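Home News Services Press Contact

Domidmont opens bedroom tidying service to private households

Wed 1 May

Domidmont, the home help company, announces that its bedroom tidying service is now open to all private households in the city. Until today the service was offered only to tenants of the Pronden buildings, where it was tested since November in 51 flats.

The service is simple. One helper comes to the home for a morning or an afternoon and works together with the customer on one bedroom. Clothes that are lying on the bed, on the chair or on the floor are picked up one by one, shaken, and put in three groups: to wash, to fold, to give away. After this the bed is made, and the folded clothes go back to the wardrobe in an order that the customer has chosen.

"Many people told us that the kitchen is not their problem," says Simone Araújo, director of Domidmont. "The problem is the bedroom, and inside the bedroom it is the bed. The clothes arrive there in the morning and they are moved to the chair at night. Next day they go back to the bed. We wanted to help with exactly this."

The helpers follow a short training of 28 hours, prepared by Everaldo Medeiros, who worked many years in hotel housekeeping. The training gives much attention to T-shirts, which are the most common item in the homes visited. A T-shirt should be lifted by the shoulders, left to hang for a moment so that the folds fall out, and only then laid flat with the print facing down. Dark cotton is kept away from light sheets and pillows, for it leaves small fibres on them. Coloured sheets are smoothed from the head of the bed to the foot, and pillows are placed last.

During the test period the customers gave away 993 pieces of clothing, which were received by the second-hand shop Skotent. The shop washed and checked them before sale. "We expected old things, but a big part was in good state," says Maiara Figueiredo, manager of Skotent. "T-shirts with animals and with letters are leaving the shop very fast, specially with the students."

For the new season Domidmont will accept up to 1,000 bookings. Customers can ask for one visit only, or for a visit every month. The customer stays at home during the work and decides about each piece — nothing is thrown away without permission. Washing is not included in the price, but the helper can leave the clothes ready in bags by type and colour.

Bookings are made by telephone or at the Domidmont office, in the Sugawara arcade, ground floor. Tenants of the Pronden buildings keep their present conditions until the end of November.

Press contact: Kátia Falcão, Domidmont

Related news
Wardrobe visits: what changes for Pronden tenants
Skotent extends its Saturday opening hours
How to fold a fitted sheet in a small room

Comments

Kátia Cordeiro: Is it possible to book for a child's bedroom also? My son has more T-shirts than me.

Domidmont: Yes, it is the same price. We ask only that one adult is at home.

bluecurtain: I had the visit in the winter. Good work, but bring your own hangers!

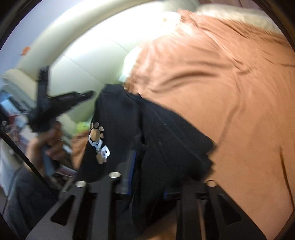
R. from the second floor: Do they also do the space under the bed, or only on top?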